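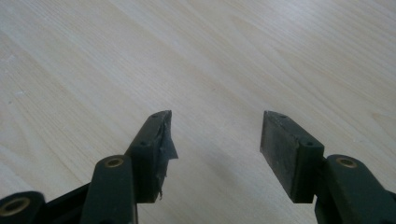

Packing slip labels print blank after the Okness update

Status: Solved
Opened by: Jummai Odukoya
Product: Okness Label Add-on (for Trillmont order system)

Jummai Odukoya
Hi all! I run the shipping desk for a small parts shop and I'm stuck. We updated the Okness add-on at lunchtime and ever since then the packing slip labels come out of the printer completely blank. The right number of them, mind you, just nothing on them. I've got 184 orders in the queue and I'd love to not write those by hand (my handwriting is terrible, the carrier would send it all back).

What I've tried so far:
Turned the printer off and on
Swapped in a new roll
Printed the self-test page with the button on the front, which came out fine, nice and dark
Printed from a different computer, same blank labels

Address labels are OK, by the way. It's only the packing slips.

Tín Tăng (Support)
Hi Jummai, thanks for the list, that saves us a few rounds! If the self-test is dark then the print head and the roll are good, so I'm looking at the template. Could you open Label Setup, pick the packing slip layout and tell me what it says next to "Data source"? And does the preview show text, or is that blank too?

Jummai Odukoya
Preview shows text! Everything's there, order number, customer, the lot. Data source says "Posted Shipments". That's what it always said, I think? I've never had a reason to look at it before.

Tín Tăng (Support)
OK, interesting. The preview uses sample data, so it would look right either way. Please try this:
1. Open one order that you've already posted.
2. Go to Print, then Packing Slip.
3. Tell me if that one has text.

Jummai Odukoya
Yes!! That one printed perfectly. So it's only the ones I haven't posted yet? But we always print the slips first, then pack, then post. We've done it that way for years and I really don't want to retrain three people in September, it's already a madhouse in here.

Tín Tăng (Support)
No retraining needed. The update put the packing slip layout back to its default source, and the default only reads posted shipments. Your old layout must have been pointed at open orders by whoever set you up. To put it back:
1. Label Setup, packing slip layout, Edit.
2. Change Data source to "Open Sales Orders".
3. Save, then close Trillmont all the way and open it again. Closing just the label window won't do it.
4. Print a single order before you send the whole batch.

Jummai Odukoya
Did all that and now I get "Field 27 not found" and no label at all. Progress?

Tín Tăng (Support)
Sort of, yes! Field 27 is the shipment number, and an open order doesn't have one yet. Click on the shipment number box in the layout and either delete it or swap it for the order number. Save and restart the same way.

Jummai Odukoya
Deleted it, restarted, printed one, and there's my text! Sending the rest now. I've saved a copy of the layout under a new name too. Will the next update leave that one alone?

Tín Tăng (Support)
It will, only the layouts with the default names get reset. Make sure the copy is the one picked under Print Defaults, or it'll go back to the standard one. I'll leave the ticket open until your batch is through.

Jummai Odukoya
Batch is done, all of them readable. Thank you so much, you can close this!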